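How to clean a plastic cutting board (and get the smell out)

Quick one tonight, dinner's on at 6. Plastic boards hold on to onion, garlic, everything. A dishwasher helps but won't always get down in the knife marks.

What you need
Dish soap
Coarse salt or baking soda
White vinegar
A stiff brush — old nail brush is fine

Steps
Scrape off the crumbs. Rinse cool first, hot water sets meat juice.
Soap and hot water, both sides. Don't forget the rim and the handle slot, gunk sits in there.
Sprinkle baking soda over the stain. Bit of water, make a paste. Leave it 60 minutes if it's bad, less if not.
Scrub in small circles. Rinse.
Wipe with vinegar for smells. Never mix vinegar with bleach!! Pick one.
Stand it on edge to dry. Flat on a wet counter = musty underneath.

Still orange from tomato sauce? Put it on a sunny windowsill for an afternoon. Works better then you'd think.

When to give up
Deep grooves that catch a fingernail — toss it. My old Sterkwood lasted nearly 2 years, the Odeck one less. Keep one board for raw meat and another for fruit and bread, saves alot of scrubbing.

Printed boards: soft side of the sponge only over the design. Salt will take the print off evenually.

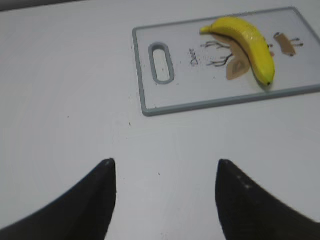
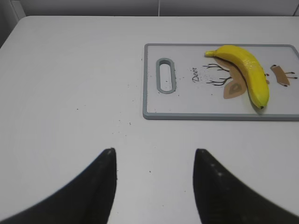
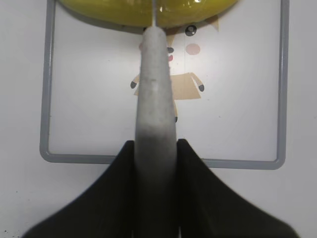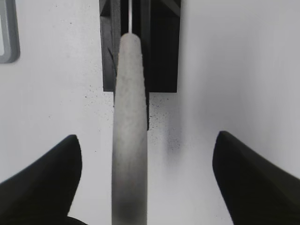 First picture: banana on the board. Second: the deer board, with fruit on it. Last two: long gray object, close up.

Posted by Zane Raudsepp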